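Novby supplies edge-inking machines to belt and strap workshops. Its head of service said the Zomodik line gets the most calls, nearly always over ink viscosity.

"Operators thin the ink by eye," the service head said. "We set the roller gap at the factory – 3 mm – and then the gap gets the blame." The Sillon site runs 700 straps a shift on one unit and logged 123 stoppages before April. A wiper blade from Dursun has since been fitted there.

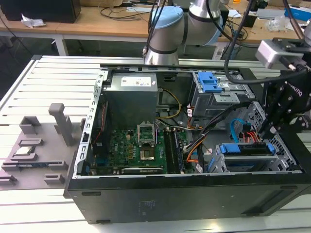 How often should the blade be replaced?

"Every Tuesday on a single shift. On two shifts, twice a week, with the roller cleaned each time."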